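**Pisharody** is a small Earth observation satellite program with a control center in the town of Lallow. It was proposed by the engineer Hema Suvarna, who wanted a low-cost way to measure soil moisture before the monsoon. The program has launched two satellites and a third is planned.
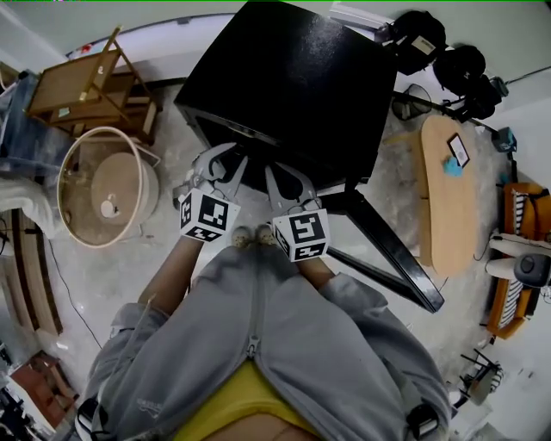
*Reading time: 2 min*

## History

The first satellite, Pisharody-1, had a mass of 127 kilograms and carried one radiometer. It was launched in March and worked for 17 months, until its battery could no longer hold charge. Vignesh Thevar, then the flight director, decided to switch off the transmitter by command - a step which was discussed for some time inside the program.

Pisharody-2 reached orbit on 1 June 2022. It uses the Zirkum star tracker and has four solar panels. Its data are free for farmers and universities.

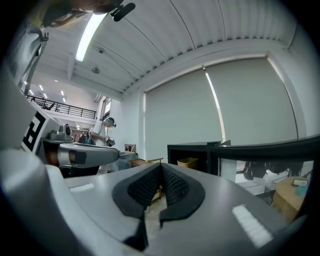
*A gray hand-held gripper with black finger pads.*

## Ground segment

The main antenna stands at Lallow, and a backup station is at Dramar. Kavitha Iyer has led the operations team from the second mission on. The software for orbit planning was written by Benedikt Lanz and is also used by student satellite groups.

## See also

- Soil moisture
- Microwave radiometer
- Sun-synchronous orbit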